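Sorting small boxes by color: what holds up and what doesn't

Filed under Kitchen and Pantry. Updated 2019-05-25

Every storage site has a piece on sorting by color. I've read plenty of them and most were plainly written by people with three jars and a photographer. I'm not against the idea. I just think it works for fewer things than they claim, and small printed boxes (tea, stock cubes, gelatin, cake mix) happen to be one of them.

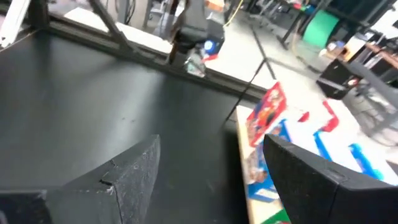
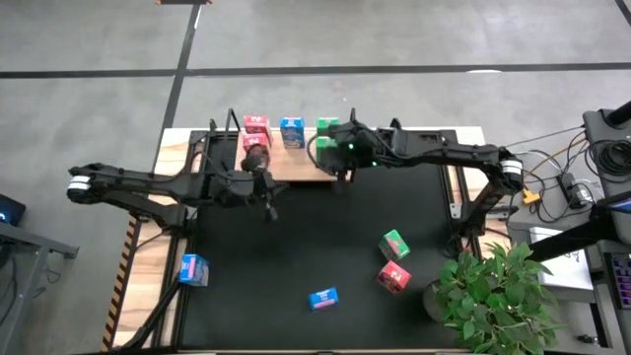
Lower picture: red, blue and green boxes, with five on the raised wooden strip at the back and the other four still on the black mat.

Start on a dark surface. I thought this was fussy until I tried it. Bright printed cardboard on a patterned tablecloth is a mess to look at, and you end up picking up the same box twice. A plain black mat is fine. So is an old tray or a dark towel pulled flat. You don't need the "sorting mat" that Girneo sells, which as far as I can tell is a mat.

Use a raised strip at the back. A length of scrap wood will do. Anything on the strip is done, anything in front of it isn't, and if the phone rings you can see where you stopped. Don't make it too deep. Two boxes front to back is plenty, and a third just gets forgotten until it expires.

Put one box of each color up first, well spaced, then bring the others to join it. The usual advice is to make piles and move the piles. Piles of slick little boxes fall over. Mine did, twice, and I gave up on it.

Stand them up. A box on its side takes more room and shows you the ingredients list when what you want is the front.

Check the dates before you sort, not after. Color tells you nothing about age, and a tidy row makes old stock look respectable. In September I threw out a green box that had been sitting at the front of its group for who knows how long. Older one in front, newer one behind, every time you shop.

Now the doubts. Color sorting falls apart when:

– the maker changes the packaging. Relau did this with their teas and my blue group is now half purple.
– you buy whatever is on sale. Four brands of the same thing come in four colors.
– somebody else puts the groceries away.

For those I go back to sorting by use, with a label on the shelf edge. Ugly, but it survives a trip to the store.

As for the claim on the Jerkico blog that sorting a cupboard this way takes 20 minutes and saves you 100 hours a year, I'd like to see the working. There are only 168 hours in a week, and I don't spend that much of my life looking for bouillon.

Cleaning the mat: wipe with a damp cloth, dry, put away. Black shows every speck of flour, so do it before you start as well. Skip the sprays.

Next on this page: whether the Moussa stacking bins are worth the money (mostly no).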